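Progress report to the funder, second period
Endalley residential site, linen and bed-making automation
Prepared by Thenmozhi Kurian, project lead
Last updated: February 10, 2019

Work in January went mainly into bed-making. The laundry side has been running on the Gasetti folding line at Salem since the first period and needed little from us apart from a change to the sheet settings. The folder handled 2,152 pieces in the month. Staff there have stopped refolding by hand, except for fitted sheets, which the machine still rejects.

Bed-making is slower. The housekeeping team at Endalley is recording the job with the hand-held grippers so that the arm at Otgate can be trained on it. We set a target of 600 usable recordings and ended the month some 50 short. Pulling a sheet straight goes well. Corners do not, and most of the recordings we threw out were of corners.
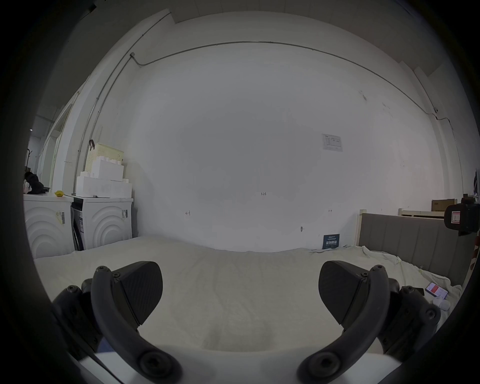

Mylene Galang, who supervises housekeeping, asked in the first week that recording be kept out of the regular cleaning hours. Staff were falling behind on rooms and then staying late to catch up. We moved it to a paid block after lunch and the late finishes stopped. It costs us 53 more staff hours a month than we budgeted, and I am asking to cover this from the travel line.

The staff have two concerns. The first is wrist strain from holding the grippers, and we now limit each turn and rotate people. The second is jobs. The written commitment from the first period stands: no hours will be cut at Endalley while the trial runs. What happens after that is not settled, and Mylene has asked for an answer before the arm arrives on site. I think she should have one.

Two people from the folding room have moved to inspection and mending at the same pay. One likes it. The other finds it dull and has asked to go back to room work, which we will arrange.

Next period: finish the corner recordings, run the first arm tests at Otgate, and bring a draft staffing plan to the review meeting.

2 comments
0 shares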